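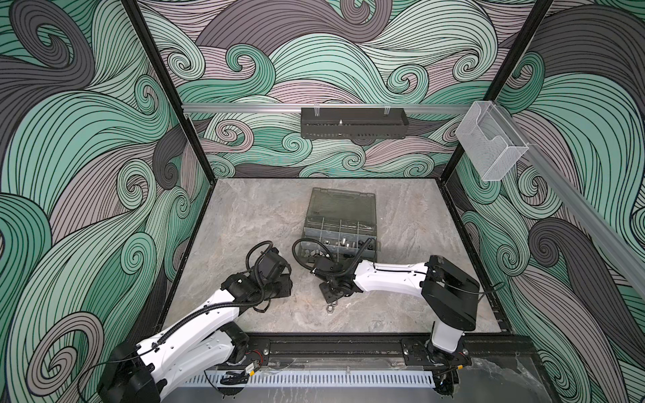
I went into this expecting to be annoyed, and I was, though for different reasons than I'd planned.

Some background for anyone new here. I've been trying the Wevirura fingers against the older Zinenness set on a two-arm bench. The Zinenness ones are blunt and padded and a bit dim, like oven mitts. The Wevirura ones are slim, and the brochure says they'll pick up "anything your own hand can". My own hand has trouble with washers, so I'm not sure what that promises.

The job was hardware sorting. Nuts, bolts and wing nuts go in and out of a divided organizer, driven by hand through the controller with nothing clever running on top. I wanted to know about the fingers and leave the software out of it. Every comparison I've read online mixes the two together, and then you can't tell which one earned the nice colour chart.

Over September I logged 593 attempts across the two sets. The slim fingers did better on hex nuts, no argument there. They get down between two nuts sitting close together, where the padded ones just shove the whole lot across the table. On bolts it was close to a tie. On wing nuts I'd take the mitts, because a wing gives you something to squash and the slim tips tend to spin it round.
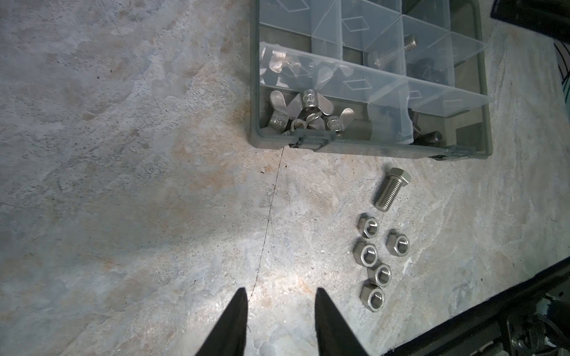

Wing nuts in the front compartment, hex nuts waiting below. The view from the wrist.

About that wrist view. People keep telling me a wrist camera fixes everything, and I remain unconvinced. It's lovely for lining up on a nut. It's much less lovely near the organizer, where the clear lid throws reflections and I end up guessing how far away the divider is. I switched back to the wide camera more often than I'd like to admit to whoever sold me on the idea.

Then there's price. The Wevirura pair came to $2,044 with the mounting plate, shipped to Salem, and the plate needed 2 spacers that weren't in the box. Kamwood sells spacers in packs of 8, so I now own more spacers than I'll ever use. The manual has a page on them. It says "see kit contents".

I'm keeping the slim fingers on for the small stuff and I'll have another go at the wing nuts with some grippy tape on the tips. If that works I'll want to know why a pair of fingers at that price needs tape. Next post will probably be about cable routing, which I've been putting off.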